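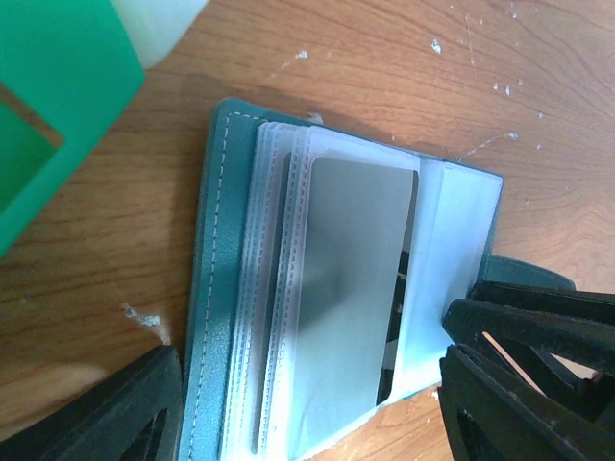 3. Karten einsortieren

Ich fang immer hinten an, dann rutscht mir nichts raus. Die Gastholm-Kundenkarte kommt bei mir ganz nach vorn (die brauch ich dauernd!), die Wivar-Punktekarte dahinter.

Achtung: Mehr als eine Karte pro Hülle klemmt.

4. Nummern in Skinum eintragen

App öffnen, auf „Neue Karte“ tippen, Nummer eingeben, speichern. Bei 40 Einträgen ist in der Gratisversion Schluss.

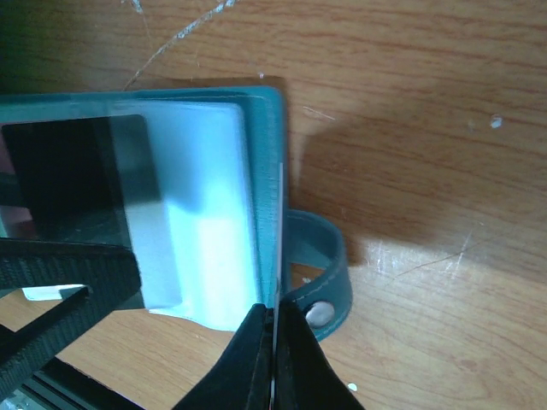 Kartenetui, türkisblau

Diese Website verwendet Cookies. Akzeptieren | Einstellungen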